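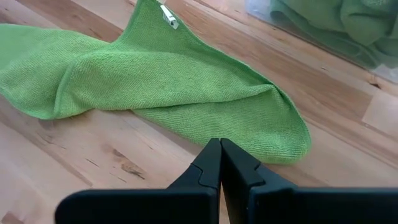 Why does the nightly Brider backup stop at the same folder every time when the target disk still has plenty of free space?

The job is hitting the path length limit on the target share, and Brider reports that condition with the same message it uses for a full disk. Shorten the folder names or turn on long path handling on both the client and the share, then rerun the job with a fresh index.

Ticket 1515
Product: Brider backup client
Site: Dralport, main office
Opened: September 6, 2021
Assigned to: Nghĩa Lã
Priority: Normal, raised to High on second entry
Status: Closed, with one open note

Original report

Nightly job "Office shares to Rai" ends with "Target full, code 466." Rai is the storage box in the back closet. Its status page shows less than half the disk in use. Restarted Rai. Restarted the server (Grandudum). Ran the job by hand in the morning and got the same code. The job ran clean until last week. No new hardware. Please advise if we need to buy disks.

Entry 1

Do not buy disks yet. Please send the job log from Grandudum and the quota page from Rai. The log is in the Brider program folder under logs, latest file. Send the whole file, including the lines after the error. The screenshot attached to the report only shows the summary line.

Entry 2

Log received. The job copies without trouble until it reaches Projects, then Archive, then stops. The last file written is a small PDF. The next file in the list is also small, so a size limit on single files is ruled out.

Quota page received. No quota is set on the backup user. Free space matches what the reporter gave.

Priority raised. The stop happens before the accounting share, which sorts after Projects, so accounting has not been backed up since the job began failing. A separate one-time job was set up for accounting only, same target, different folder. It finished with no errors.

Entry 3

Things checked on Rai:

Free space: fine.
Free inodes: fine.
Disk health: all disks report normal, no pending sectors.
Share permissions: backup user can read and write. Tested by creating and deleting a text file in the target folder.
Snapshots: on, kept for a week. Space used by snapshots is small.
Recycle bin on the share: on. Emptied it. Reran the job. Same code, same file.

Things checked on Grandudum:

Brider service account: not locked, password current.
Local cache folder: on the system drive, which has room. Moved it to the data drive to be sure. Same code, same file.
Antivirus: excluded the cache folder and the Brider program. Same code, same file.

Put the cache folder back where it was. Left the antivirus exclusion for the cache in place, removed the one for the program.

Entry 4

Copied the failing file by hand from Grandudum to the root of the target share. It copied. Copied it by hand to the full target path. Windows refused and said the file name would be too long for the destination folder.

The source path is under the limit. The target path adds the share name, the job name, the machine name and a folder for the backup set, and the total goes over. Brider gets a write failure back from the share and prints code 466 for it. The detail line in the log does not include the path length or the system error, only the words "write failed."

Asked the site what changed last week. Reply: someone renamed the top folder in Archive from a short project number to the full client name and address. All paths below it grew by the same amount. That fits the date of the first failure.

Entry 5

Ran a listing of all paths on the Projects share and added the length of the target prefix to each one. Result: 1864 files over the limit, all of them under the renamed folder. Nothing outside it is over.

Three ways to fix it were sent to the site:

Rename the folder back to the project number. Fast, no settings to change. The problem returns the next time a folder gets a long name.

Shorten the job name and the backup set name. Gains some characters, which is enough for most of the files on the list but leaves the deepest ones failing.

Turn on long path handling. Needs a policy change on Grandudum, a restart, and a checkbox in Brider under Job, Advanced, Target. The old index must be rebuilt afterward.

Site chose the third and also agreed to shorten the job name.

Entry 6

Policy set on Grandudum. Restarted after hours. Checkbox set in Brider. Job renamed from "Office shares to Rai" to "OFF-RAI."

First run failed with a different message: "Index does not match job." Expected after a rename. Deleted the index from the job menu (not from the disk) and started a full run.

The full run went past Archive and was still copying when I signed off. Left it running.

Entry 7

Full run finished. No errors, two warnings. Both warnings are for lock files left open by the drawing program on one workstation. These can be ignored, and a skip rule was added for that file type.

Test restore: picked one file from the deepest folder on the list, restored it to a temp folder on Grandudum, opened it. Picked one folder from accounting, restored it, compared file sizes with the source. All match. Temp folder deleted.

The old backup set under the previous job name is still on Rai. It holds everything up to the rename. Site should keep it until March and then delete it from the Brider menu. Deleting it by hand from Windows Explorer may fail on long paths if it is done from a machine where the policy is not set.

Site question, received by email

Do the workstations need the same policy setting?

Reply: Only if users open the backup target directly, and they should not have access to it. The normal shares on Grandudum are unchanged. Some older programs cannot open a file with a very long path even with the policy on, so keep folder names short where you can.

Site question, received by email

Why did we not get an alert for the first failures?

Reply: The alert rule in Brider was set to "after 7 failed runs in a row." Changed to "after 1 failed run." Sent a test alert and the site confirmed it arrived. It went to the junk folder on one of the two mailboxes. The sender address was added to the safe list there.

Entry 8

Checked the log after the next scheduled run. Job started on time, used the new index, copied changed files only, no errors. The one-time accounting job is disabled but not deleted.

Open note: asked the vendor whether code 466 can be split so that a path error is shown as a path error. Vendor has logged the request and gave no date.

Closed by Nghĩa Lã. Reopen this ticket if code 466 comes back on the same job. For the same code on a different job, open a new ticket and attach the full log.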